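Notebook > Work > Machines and chores

Older entry | Newer entry | Index | Contact

Filed under: Robots, Kitchen work, Daily log

December 2021

Got in late because the bus from Colier was slow in the sleet. The heat in the test kitchen was off again, so I worked in my coat until lunch. Spent the morning on the list Vaveck sent over. They want to know which kitchen chores they can put in a brochure without getting complaints, and I keep telling them the list is short. They have the word "tidy" on it five different ways.

I have been doing this for two years and still get the same thing at family dinners. When can I buy one that does the dishes? I used to give a long answer. Now I say not soon and ask for the potatoes.

The trouble is what "does the dishes" means. A person clearing a counter makes a lot of small decisions without noticing. The cutting board goes behind the toaster oven, the cup goes to the sink, the cereal box gets folded or goes back in the cupboard depending on what is left in it. You can teach an arm to pick up a cup. Teaching it that this cup is done with and that one is somebody's coffee is a separate job, and I have not seen it done well anywhere.

Today was tray work. Put something long in the tray, take it out, do it over with the thing turned a little. I wrote down 20 tries before lunch and 20 after, so 40 for the day. I won't copy the numbers here, they are on the sheet. Mornings were better than afternoons, same as last week, and I don't have a good reason for it. The light changes by the counter after two. I moved nothing between the sets, or nothing I know of.

Long flat things are worse than round ones. A ball you can take from nearly any side. A bar lying at an angle in a tray with walls wants to be taken across the middle, and the fingers have to come down without touching the wood. If they are off by the width of a pencil they push the thing and then it is somewhere else and you start over. I could do it with oven mitts on. I tried it once, at the Soritz job, and it took no time at all. 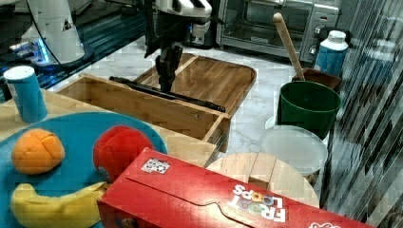
Read the comments on last week's entry over lunch. A reader who signs as Ivanyshyn thinks I am too hard on the machines. Ivanyshyn runs a small packing shop and wrote that the arm there has been putting jars in cartons for two years and has missed fewer shifts than anyone on the floor, and that I should quit asking it to be a housewife. Then a second comment an hour later, saying the jars are all the same jar and the cartons are all the same carton, and maybe that was my point.

It was, more or less. I wrote back and said so. A shop floor can be arranged for the machine. You bolt down a rail, you paint a line, you tell the supplier to ship everything label out. No one is going to do that at home. At home the bucket is wherever it was last used and there is a spoon standing in something.

I will give Ivanyshyn this much. I have been lumping the two together in these entries and I should stop. The question of whether machines can do chores yet has one answer for packing and another for kitchens. For packing, sorting and moving boxes from one belt to another, yes, and for a good while now. For sweeping a flat floor, yes, if you pick up the socks first. For wiping a table, sometimes. For putting away a mixed pile of things on a counter, no. Not at a speed anyone would put up with, and not without a person close by.

That last part is what Vaveck does not want in the brochure. I sat in on their call at three and said it again. They asked if "with light supervision" would be fair. I said light supervision was me in a coat all day. They wrote something down. The call was set for half an hour and went well over, mostly about fonts and whether the cover should be blue.

Speed was the other thing. They asked how much slower than a person and I said to figure 10 times on a plain pick, to be safe, and worse if it has to look twice. Somebody said that doesn't matter if it works while you are asleep. I can see that. I thought about it on the way home – I would not mind waking up to a clear counter even if it took until five in the morning. I would mind waking up to a bottle on the floor. So it comes down to how often it drops something, and we don't have enough hours on it to say. Asked for more time in the new year. They will think about it.

Soritz called too, about the old warehouse job. They want to add a second line in the spring and asked if the same grippers would do. Told them yes for the cans and to send me a few of the pouches before they order anything. Soft packaging is its own headache.

Need to do tomorrow: send the sheet, order finger pads, call the landlord about the heat. Also try the tray turned the other way, long side to the wall. Should have done that first.

Home by seven. Left my own dishes in the sink for an hour, then washed them. Took 2 minutes – I timed it, for the next time Vaveck asks me about speed. One plate, one pot, a fork, a glass. Still sleeting when I went to bed.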